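Draddale Dining Hall – Table Clearing Unit, Monthly Walkround
Checked by: Rowena Cabrera, floor lead
With: Reynaldo Ocampo, dish room
Copy to: Hannelore Lanz, operations
Month: December

Marks: OK / FIX / OPEN

1. Stop button
OK. Pressed at the start of the shift and again with the arm extended. It stopped both times. The agency staff on evenings still have not been shown where it is, so I have put them on item 7 as well.

2. Floor and walkways
FIX. The floor was clean, but polished stone gets slick near the water station and the unit does not know a spill from a reflection. A person has to look. Please put the mop check back on the morning sheet. It came off when the Tremine contract started, on the theory that there would be less carrying and so less spilling.

3. Tables
OK with a comment. We are still using folding tables, and the legs kick out at the bottom. Keep a foot's width between the legs and anything on wheels. Crossbars to be checked by hand, locked, before the unit is switched on. Cayetano Figueroa has asked twice for fixed tables on this side of the hall. I support that.

4. Items left on the table
OPEN. The sales sheet says "mixed tableware." Our tables have metal bowls, plastic cups, forks and spoons, and scraps of paper, often all at once. Bowls near a corner are my main worry, as there is not much room for the gripper to come in without a knock.
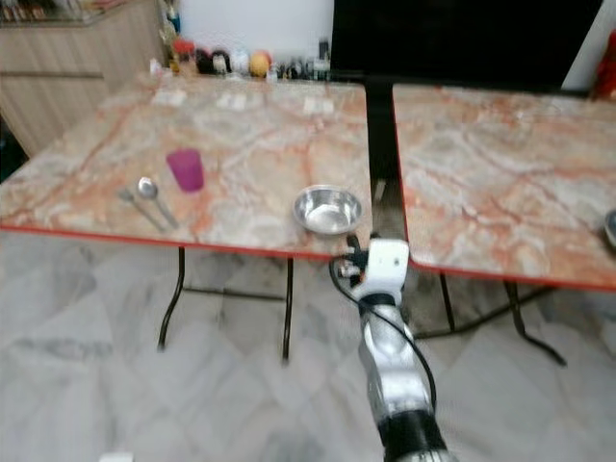
5. Gripper and cable
FIX. The cable hangs in a loop beside the arm. I want it clipped closer. Larkitz service says the slack is needed for the wrist to turn, and that may be so, but they don't walk past it with a tray. Fingers wiped down and checked for play – none found.

6. Noise and staff space
OK. Quieter than the old cart. Staff still step back when it reaches, which slows them down at lunch.

7. Training
FIX. Day crew signed off. Evening crew not. A 40 minute session was promised and has not been booked. Aileen Quiambao has the sign-off forms.

8. Workload (added at the crew's request)
OPEN. The plan said the unit would free up two people. One was moved to the Wong building and the other now stands by to watch the machine and pick up what it leaves. That is still a job, and a duller one. Reynaldo reports 17 hand pickups in one lunch. I would like that number written down every shift before anyone talks about cutting hours again.

9. Cost note
The cable guard is quoted at $2,000. I think that is steep for a guard. Get a second quote.

Next check: same route, starting at 2 p.m. after the lunch clear. Items 2, 5 and 7 to be closed by then. Item 8 stays open until I see the shift counts.

R. Cabrera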